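Sorting the hall bin, and a storage rule that held up

22 July 2020

Every household I have lived in has had one container that takes whatever has no other place. In ours it is a large gray bin. I went through it this week with the intention of writing down a procedure, having done the same job by instinct several times and ended up with the same bin a month later.

The starting condition was ordinary. Toys, bathroom items, kitchen items, two dead flashlights, a bag of curtain hooks from the apartment in Ellwood. I did not weigh it. The bin is rigid and rectangular, and it stays square under load, which matters more than I used to think. The fabric one it replaced bulged at the sides and could not be pushed against a wall.

Containers

I had three types on hand. The Primeck boxes are 8 liters each and stack without lids if you rotate every other one. The Zokaneo drawers are shallower and only make sense for flat things: batteries in their packaging, tape, playing cards. The Junow baskets have an open weave and shed small parts, so they went to the linen closet and took no further part in this.

Price per liter favors the Primeck by a wide margin. The Zokaneo drawers slide better. I bought 6 of the boxes last August and have had one crack, at the corner, after it was dropped down the basement stairs with paint cans in it. I don't hold that against the box.

Procedure

1. Empty everything. Do not sort from inside a full bin. You will only ever sort the top layer, and the bottom layer is where the problem is. I tip the contents onto an old bedsheet, which can be gathered by the corners if dinner arrives before the job is finished.

2. Clean the bin. Warm water and dish soap, then dry it with a towel. Grit collects where the walls meet the floor and a vacuum crevice tool gets most of it out first.

3. Group by the room where the object is used. I tried grouping by type once (all brushes together, all bowls together) and it was a mistake. A hairbrush and a scrubbing brush have nothing to do with each other after the sorting is over. Room of use takes one decision per object and the decision is nearly always obvious.

4. Put a time limit on undecided objects. Mine is two weeks. They go back in the bin, and only they go back in the bin. If an object is still there at the end of the period it is donated or thrown out. The exception is anything with a serial number, which goes to the shelf with the manuals.

5. Return items to the bin in one layer. A single layer means everything can be identified from standing height with no digging. Large open items such as bowls go toward a corner, right side up. Long items go in the middle, and small toys go wherever there is floor left. When a second layer becomes necessary the bin is over capacity and step 4 needs to be applied sooner. A blue bowl, a hairbrush and a small toy figure fit this way with no stacking.
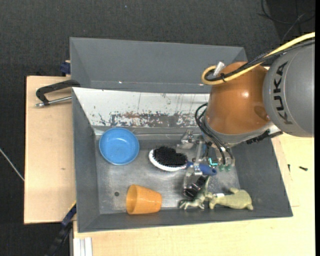 6. Set the bin where people pass it. I keep ours near the hall closet, at a height that does not require bending. On the floor it filled up in days — things get dropped into it on the way past. Raised up, it gets looked at.

Results and open questions

The bedsheet was clear by early evening. Two Primeck boxes went to the bathroom shelf, one to the kitchen, and the Zokaneo drawers absorbed the stationery with one drawer to spare. The curtain hooks are gone. I kept one of the flashlights for its lens.

Labels are unresolved. Printed tape peels off the Primeck plastic within a few weeks, and a paint marker is permanent in a way I am not ready to commit to. Masking tape and a pencil will do for the moment. I also need a better rule for toys with missing parts, which at present pass through step 4 and then get rescued from the donation bag by someone shorter than me.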